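OK so I've spent most of this week rewriting the house rules for our hand-held grippers at Stovura and I have opinions, thread time

First rule, and the one people skip: look at the fingers before you start. Both of them, tips and inner faces. Dust is fine, wipe it off. Scuffs are fine too, but write them down so the next person knows they're old!

Second: open and close it all the way 4 times with nothing in it. If one side lags, tag it and grab another tool. Please don't "just finish this batch" (I have done this, I regret it)

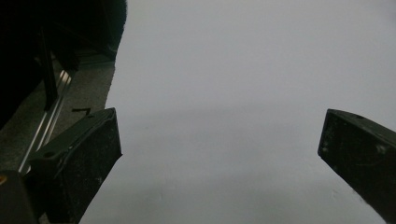 Third: every session opens on a plain start pose, fingers wide, nothing held. So-yul Han fought for this one and she was right - when we went back through 85 old sessions from October, the ones without it were a pain to line up

Fourth: 20 minutes, then swap hands or swap people. Tired wrists make wobbly demos and you won't notice until you're labeling them

Rostam asked if the break counts when you're "in a groove". Yes Rostam, it counts

Still arguing about screws. I want them checked at the start of every shift, Afshin says once a week is plenty. We're trying it my way for 3 weeks and then we'll compare notes

Oh, and log the tool number BEFORE you pick it up. Half our mystery sessions are mysteries for that reason alone

If your team has a written checklist for this stuff I'd love to see it - ours still fits on one page and I'm trying to keep it that way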